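Wednesday, toy kitchen corner, Harawira room. I do this walk once a month with the Stinurness checklist on a clipboard and a coffee in the other hand, so excuse the stains.

## Play food and cookware

- [x] **Cracks and sharp edges** - ran my thumb around every rim. All good, though one of the Munik plates has a rough spot I want to sand down before Friday pickup.
- [x] **Small parts** - anything that fits in the choke tester comes out. Six pieces went in the bin this month (mostly peas, it's always the peas!).
- [x] **Seams on hollow fruit** - squeeze hard and look for a gap. The lemon is starting to go, so I set it aside.
- [ ] **Toy knife** - blade is smooth and dull, but I'd still like a softer one for the youngest group. Leaving this open.
- [x] **Washed** - warm soapy water, then air dried on the rack. I did up to 70 pieces and my hands look like prunes.

## Cardboard play border

- [x] **Walls stand up by themselves** - yes.
- [ ] **Tape** - press down every loose fold, corners first. Little fingers love to pick at it. I'd replace any wrinkled bits next time Drestholm sends us a roll.
- [x] **No staples** - none, tape only, please keep it that way.

## Counter

- [x] **Splinters** - wiped it with an old nylon stocking and nothing snagged.
- [ ] **Screws flush with the wood** - check again with a flashlight. I did this one in a hurry.
- [x] **Wobble** - leaned on it with my full weight, fine.

Score is 94 this time, and I'm pretty happy with that. The open boxes are mine to close in October, so don't worry about them unless you have a screwdriver handy.
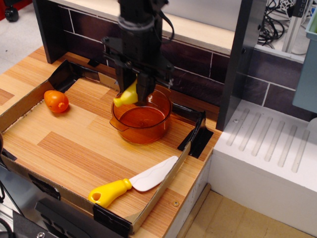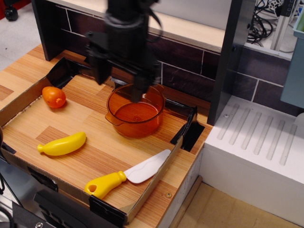 *Harawira room checker*

The see-through orange piece and the toy fruit stay on the list for next month, along with the black tape on the cardboard. If you swap anything out, write it on the back of the sheet - I do read it!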